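What is the sheet of square codes for on a robot demo table?
Asked in Robotics and Automation, 2 answers

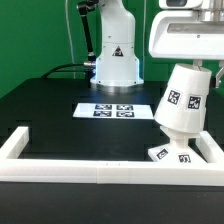
I went to the February open day at Stockdale with my daughter and we spent most of it in the Wilon room, where they had a small arm doing a cup task. The person running it was good but there were a lot of people asking things and I only got to ask one question. Mine was about the paper lying flat in front of the arm, the one with four black and white squares printed on it. He said "that's so it knows where the table is" and then had to deal with somebody else. The cup and the stand it goes on had the same kind of squares stuck to them. What I want to know is why you need both. If the squares on the cup tell it where the cup is, what does the paper add? I would also like to set up something similar at home with a webcam and a hobby arm, so any advice on printing the squares is welcome. I have a normal laser printer and no special software.

Gareth Garside
Accepted answer

They are called fiducial markers. Each one has its own pattern, so the software can tell them apart, and it knows how big the printed square is supposed to be. From the size and slant of a square in the camera picture it works out where that square is and which way it is turned.

The catch is that this position is relative to the camera. The arm doesn't work in camera coordinates, it works from its own base. So you need one thing that both of them agree on. A sheet fixed at a known place in front of the base does that job. The camera finds the sheet, you already know where the sheet is from the base, and now anything else the camera finds can be converted into a position the arm can go to. The markers on the cup and the stand are then read the same way, except those move.

Four on a sheet is common because one marker alone gives a shaky angle, especially when seen from low down. With four you still have something if a hand or the gripper covers one of them.

For home use:
Print at 100 percent. Turn off "fit to page".
Measure the black square with a ruler afterward and type in what you measured, whatever the file says.
Leave a white border. Don't trim up to the black.
Matte paper. Glossy sheets or clear tape over the top will catch a lamp and the marker drops out.
Tape the sheet down on all sides. If it gets bumped, redo the calibration.

Printing them on stickers for curved things is OK if the marker is small compared to the curve. On a cone shaped cup like that one I would keep them small and use several, so one is facing the camera whichever way it gets turned.

Jostitach

Gareth covered it. I'd only add that a cheap webcam is fine but lock the focus. Mine was on autofocus and every time the arm came close the numbers jumped by 10 mm or so. I spent 2 evenings blaming the printer.

Also calibrate the camera lens first — there are free checkerboard tools for that. Was it Luvoscombe doing the room next door this year? I missed it.

Comment from the asker: Thanks both. I had "fit to page" on for my test print, so that's one thing fixed. Didn't get to the room next door, sorry.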